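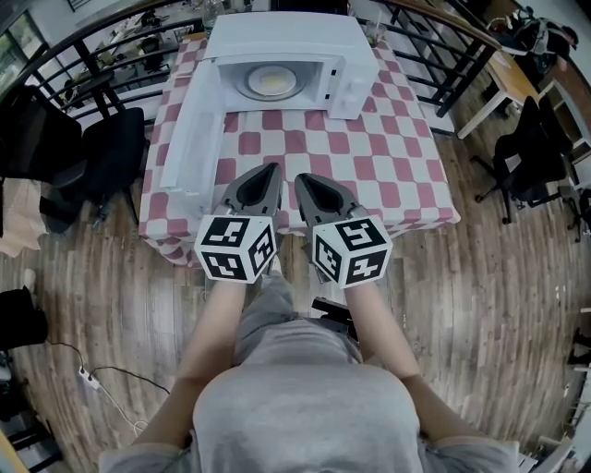 Week 6 handout: Reading claims about household energy

Bring this to section. It replaces the older sheet, which leaned too hard on one leaflet I no longer trust.

Every few months a company tells us how much a home could save by swapping one habit for another. The claims come with a number, the number comes with a chart, and the chart gets passed around until it looks like a fact. I want you to slow down at the number.

1. Who measured it, and what did they measure?

The Plotstead leaflet says a household can save 90 dollars a year by cooking small meals in a microwave instead of an oven. Fine. Saved compared with what? The leaflet takes a large electric oven, preheated every time, used once a day for a single portion. I don't know anyone who cooks like that. If your household bakes on weekends and eats sandwiches the rest of the week, the 90 dollars is somebody else's money.

Look also for what the words "up to" are doing. "Up to 40 percent less" is true if one home out of the whole sample reached 40 and the rest got nothing. I'm not saying that happened. I'm saying the leaflet would read the same if it had.

2. Power is not energy

Half of last year's class mixed these up on the exam, so again: power is a rate (watts), energy is what you pay for (kilowatt-hours). A 1,000-watt appliance run for six minutes uses 0.1 kWh. A 100-watt appliance run for an hour uses the same. An ad that quotes watts and leaves out the minutes has told you almost nothing about the bill.

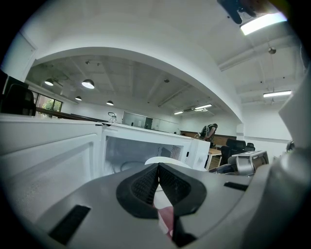

Benito Iglesias

3. The survey problem

The Gunditz survey gets quoted a lot, mostly for its size: 2,345 households. A big sample makes people relax. It shouldn't. The households were asked to remember how long they ran each appliance in a normal week. Try it yourself before section. Write down your guess for the kettle, the oven and the microwave, then keep a log for two days and compare. My own guess for the oven was off by half.

Asking more people the same bad question gives you a very steady wrong answer. What I'd want is a meter on the plug in a much smaller group, and a clear note on who dropped out.

4. When two sources disagree

Urquijo and Drurkeo both publish yearly estimates for standby use, and the two don't match. Students tend to split the difference. Please don't. There is no reason the truth should sit halfway between two methods. Urquijo counts clocks and displays only; Drurkeo adds anything left plugged in, chargers included. Once you see that, most of the gap goes away, and what's left may just be noise. Read the definitions page first, even if it's at the back. It usually is.

For section

Pick one energy-saving claim from a flyer, a bill insert or a store shelf. Write one page covering the baseline, the unit, the source of the data, and who gains if you believe it. "The company is biased" is not enough on its own. Biased people are sometimes right, and I'll mark you down for stopping there.

Late pages lose a grade. Bring a printed copy, stapled.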